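# Wrist view goes gray-blue in sim, arm keeps going like it knows something
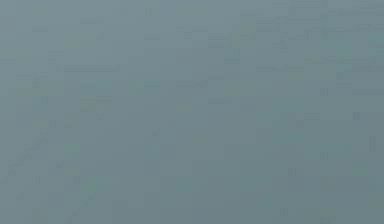
*2 min read · 4 replies*

**slowgripper**

Above-average day until the wrist view did this. Simulated cell, Skustix arm, pick and place on the Ibarra bin layout. The policy got to the approach step, the view went to flat gray-blue mush, and the arm carried on down with the confidence of a man who doesn't need directions. Logged contact force went past the limit and the run was marked "complete." Complete what?

No errors in the console. Happens in maybe one run out of 1,000, always during approach. I've restarted everything that can be restarted, including me.

**bin_there**

Camera's inside something. Classic. Your wrist offset is wrong, the virtual camera ends up inside the housing or the bin wall, and you get a lovely portrait of nothing. Turn on collision for the camera body and see if it screams.

**tealdeer88**

Not convinced. I zoomed in and it's all little blocks and dashes, with a few darker specks on the right. A clean render of a wall shouldn't have that. Looks like compression chewing on a nearly blank picture. Are you judging this from the raw buffer or from the Curix recorder?

**slowgripper**

Recorder. I know. I can hear you sighing.

**bin_there**

Compression explains the blocks. It doesn't explain where the bin went. You two can argue about the frosting, I'm still asking about the cake.

**tealdeer88**

Fair, but if he's chasing specks as if they were geometry he'll be here until June. Dump the raw buffer first, then blame the offset.

**oldestop**

Can we talk about the part where a blind arm kept moving? I don't much care why the view went blank. Views go blank. On our Jaline cell we hold motion when the picture has almost no contrast for two checks in a row, and a person has to clear it. Try that on real hardware before your approach step meets somebody's hand.

**bin_there**

A contrast check will also trip every time you get close to a plain part. We ran one and spent a week clearing holds.

**oldestop**

Sounds like a quiet week with no bent grippers.

**slowgripper**

OK. Hold is in, and "complete" now needs a force reading inside limits, which I'm embarrassed to be adding in the second version. Raw dump is running overnight. Will post the camera pose next to it so you can both claim victory.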